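Herkangate Community Boards > Home and Family > Kitchens and Dining
Topic: Keeping the kitchen table clear – is it even possible?
2116 views

plumjar
Posted Saturday, 9:14 am
Hello all, long-time reader, first real post. We moved to the Grenus side of town in March and I promised myself that in this house we would finally eat at the table. Well, you can guess. By Tuesday there's mail on it, by Thursday there's a backpack and half a science project, and we're all on the couch with bowls in our laps again. My mother had a spotless table her whole life and I have no idea how she did it (six of us in that house!). Does anybody have a system that lasts longer than two weeks?

oldporchlight
Posted 9:40 am
Welcome, plumjar! We've had luck with one basket by the door. Everything that comes in from the car goes in the basket, and whoever it belongs to has until supper to claim it. It isn't pretty and mine overflows most weeks, but I can see my placemats.

Tang_and_toast
Posted 10:02 am
I'm going to be the grump here and say leave it alone. A table with stuff on it is a table people use. My kids did their homework, glued their models and had every big talk of their lives at ours, and I wouldn't trade that for a shiny surface. We just shove things to one end and eat at the other.

oldporchlight
Posted 10:11 am
Tang, I love you, but I've eaten at the "other end" of tables like that and had a glue stick in my potatoes. There has to be a middle ground.

Hinduvell_hen
Posted 10:35 am
I'm with Tang about halfway. What worked for us was getting a smaller table! We had a huge one that seated ten and every inch of it filled up. I sold it for 40 dollars to a very nice couple and bought a little round one, and now there's no room for a pile to get started. My husband grumbled for a month and then stopped.

marblecake2
Posted 11:20 am
Can't say a smaller table would fix us, we'd only stack higher. I do a five-minute sweep after supper with the radio on, everybody takes what's theirs, and the rest goes on the stairs. This one's a computer-made room and not my kitchen, but it's the kind of table I mean, with odds and ends left out on it: 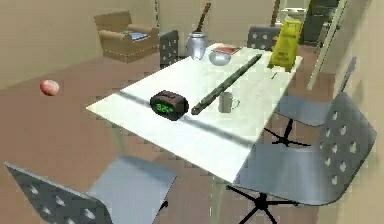

White table, alarm clock and mug still out.

Tang_and_toast
Posted 11:31 am
Looks fine to me. I'd sit down and have my coffee.

plumjar
Posted 12:05 pm
Oh, you've all been so kind, thank you! I read the whole thread out loud to my husband and he's voting with Tang, of course. I think we'll try the basket first and the radio sweep after that – the kids will fight over the station, but they fight over it anyway. Hen, was your round one hard to find? Most of what I've seen new starts at 498 and that's before the chairs.

Hinduvell_hen
Posted 12:22 pm
Secondhand, dear! Mine came from a yard sale, with one wobbly leg that we fixed with a folded bit of felt. I'll keep an eye out over my way and message you if I see one.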